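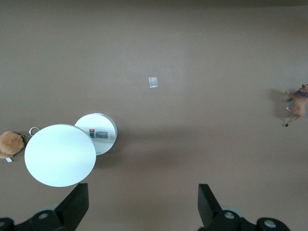 Two round white discs on a brown surface, the smaller one with a printed label, and a plush keychain with a split ring.

Badcombe Small Things

README

Badcombe Small Things is a collection of still pictures of the objects that gather on desks, hall tables and windowsills: discs, lids, key rings, soft toys on chains, tins, cards. It was put together for the Fairclough sorting project, which needed pictures of ordinary clutter lying where it had been put down.

Contents

There are 3,406 pictures in the full set. A smaller set of 866 has been checked by hand and is the one to start with. Each picture has one line in the index, giving the surface colour, the kinds of object present and any notes.

Object groups

The index uses 6 groups:

discs – flat and round, with or without a rim
soft – plush, pom-poms, felt
rings – key rings, chains, clips
paper – cards, receipts, loose labels
boxes – anything with a lid still on it
other

An object can be in more than one group. A plush keychain goes under soft and rings. A label stuck to a disc is not counted as paper, but the disc gets the note "labelled".

Overlaps

Where one object lies partly behind another in the view, both are listed and the hidden one is marked "part". We do not record which is on top, as a view from above often leaves this open. Objects that run off the side of the picture are marked "edge".

Text on labels

Print is copied into the notes only if it can be read without enlarging the picture. Otherwise the note says "small print". Please don't fill these in by guessing from the shape of a logo.

Known problems

White objects on pale surfaces are hard to tell apart, and 80 pictures have been left out of the checked set for this reason. The brown surfaces are much better. Some early entries use "lid" and "disc" for the same thing – these were changed to "disc" in the July update, but the Flirkis export still has the old words.

Files

index.csv
groups.txt
checked.txt
Tukero-notes.txt (older naming, kept for reference)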